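The Attic at Plolldale

By the time Hema Unnithan had written to Sigrún Frandsen for the third time, the two of them had stopped signing off with their last names, and somewhere in the fourth letter Sigrún had started drawing a small hen at the bottom of the page in place of a signature. Hema kept the hens. She told herself she was keeping the letters, which were full of useful things about plum jam and how to get wax out of a tablecloth, but when she wanted cheering up it was the hens she turned to, and she had a favorite, a cross-looking one with its feathers all on end.

It had begun with a wrong address. Hema had sent away to a seed company called Dadora for a packet of runner beans, and what came back was a packet of poppies and a very apologetic slip of paper meant for a Mrs. S. Frandsen of Plolldale, who had evidently received the beans. Anyone else would have telephoned Dadora. Hema, who had been a widow for five years and had got into the habit of making small errands last, sat down at the kitchen table and wrote a proper letter, on the good paper, offering an exchange.

Sigrún wrote back that she had already planted the beans. She was very sorry. She had wondered at the time why her poppies were so large. Would Hema accept a jar of something instead?

So Hema planted the poppies, and they came up a ridiculous orange all along the fence (her late husband would have hated them, he liked a white flower and plenty of space around it), and she wrote to say so, and that was how it went on. Letters in the spring about seedlings. Letters in the fall about what the slugs had left. There was one very long letter, eight sheets of it, written over a bad week when Sigrún's brother was in the hospital, in which she described every dog the family had ever owned. Hema read it in the bath until the water went cold, and then she dried her hands and answered it dog by dog.

"You should go and see her," said Hema's daughter, more than once.

"She might not be the same in person," said Hema.

"Well, neither might you."

It was a fair point and Hema didn't care for it. She knew perfectly well what she was like on paper. On paper she was quick, and a bit daring, and she finished her thoughts. In person she said "oh, well" a great deal and fussed about where to put her handbag.

Then came a letter with no hen on it, and Hema turned it over twice looking. Sigrún was giving up the garden. Her knees had been saying so for a while. She wasn't leaving the house, only letting the land go to the neighbor's boy, young Kárason, who had strong opinions about leeks and could be trusted with the rest. But it meant she would have the long evenings now, and nothing to weed in them, and she had been thinking. Upstairs under the roof there was a room she had never done anything sensible with. The light was good. Her nephew had put some furniture in it. Would Hema consider coming in October, for a week, or longer if they could stand each other, to help her put all those letters in order and see if there was a book in them?

"A book!" said Hema out loud, to the kettle.

She did not answer for nine days, and she felt dreadful about every one of them. She cleaned the oven. She took a coat to be mended that hardly needed it. On the tenth morning there was another envelope on the mat, a thin one, with a picture folded inside a sheet of paper that said only: Bring your half. I have cleared the drawers. And under that, very small, as though it had been added at the last minute by somebody who wasn't sure of her welcome, was a hen.
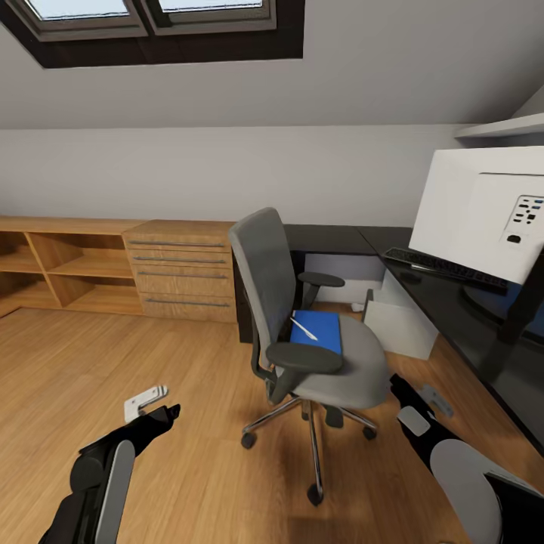
The room under the roof, with the skylight and the four drawers.

Hema propped it against the sugar bowl and ate her toast looking at it. Four drawers! She had been keeping her half in two shoeboxes and a biscuit tin, and it struck her that she had never once asked where Sigrún kept the other half, or whether she kept it at all. All those pages she had sent off into the world, all her goings-on about chilblains and the choir. Somebody had been holding on to them. Somebody was offering them a drawer, and the shelves next to it as well, without a thing on them yet. She thought the big dictionary might go there, if the train had room for it, and possibly a plant.

She got up and found the good paper.

Dear Sigrún, she wrote, and stopped, and looked out at the fence, where the poppies had seeded themselves right down to the gate and were making an exhibition of themselves in front of the mailman. She had meant to begin with the oven, and why she had been so slow. She had a whole sentence ready about it. It seemed a poor way to spend a stamp.

I take the top two drawers, she wrote, on account of my back. You may have the lower ones, unless your knees object, in which case we will have to argue about it in person, and I should warn you that I am not nearly so good at it out loud. I have looked up the trains. I have to change at Cirum and wait there for fifty minutes, so I will bring a sandwich. How will I know you?

She put it in the mail before lunch, so that she couldn't take it back. The answer came by the end of the week, and it was the shortest letter Sigrún had ever sent her.

I will be the one holding a jar of beans.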